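Print this page | E-mail this page

WORKSHOP TIPS: Grippers and Soft Stuff. House Rules for the Bedroom Bench
Tobias Schumacher, Apr 12, 2021

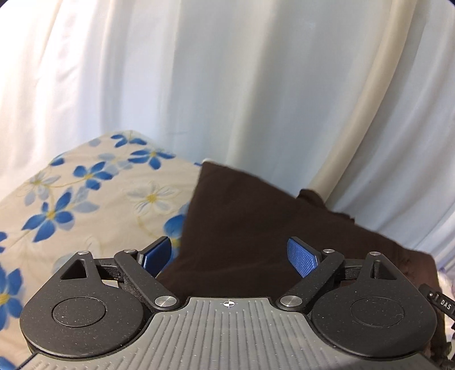

Rules we go by when handling bedding, curtains, throws. Stick them on the wall. Short version first, grumbling after.

Pads. Wipe both before every session. Lint kills grip faster than wear does. Damp cloth, no solvent, let them dry. Swap as a pair, never one side only. We swap at 1,000 closes, log it on the Plaltix sheet.

Dust. Fabric sheds, so the housings and the top plate get speckled quick. Soft brush, brush away from the pivots. No canned air, it just drives the fibers in behind the screws.

Pivot screws. Check by hand. If one turns with your fingers you stop. Dont "finish the run".

Jaws. Open all the way before you go near cloth. Take a fold or a raised edge, not the flat part. Flat cloth slides and you end up pinching the layer underneath too.

Curtains: never pull down. Lift, move sideways, let go. Rods and hooks are cheaper than the plaster but still.

Layers. Top one first, always. Dark on light is easiest to learn on, you can see where one stops. Prints are harder, a flower looks like a crease at speed.

Fingers. One hand on the tool, the other OUT of the gap. Applies to people who have been doing this for years (esp. them).

Loose things. Straps, tags, cords, sleeves. Tuck or tape down befor you start.

Breaks. 50 grabs, then put it down for 4 minutes. Wrists.

Write it up the same day. Bad grabs count, leave them in. The Ankrah form has a box for it, use the box.

More soon on towels. Towels are their own mess.

Recent tips
- Storing grip pads over winter
- Kererau cable clips: where to put them
- Labeling bins so the next shift can read it
- Prerex log sheets, March changes

Contact | Copyright Workshop Tips | Back to top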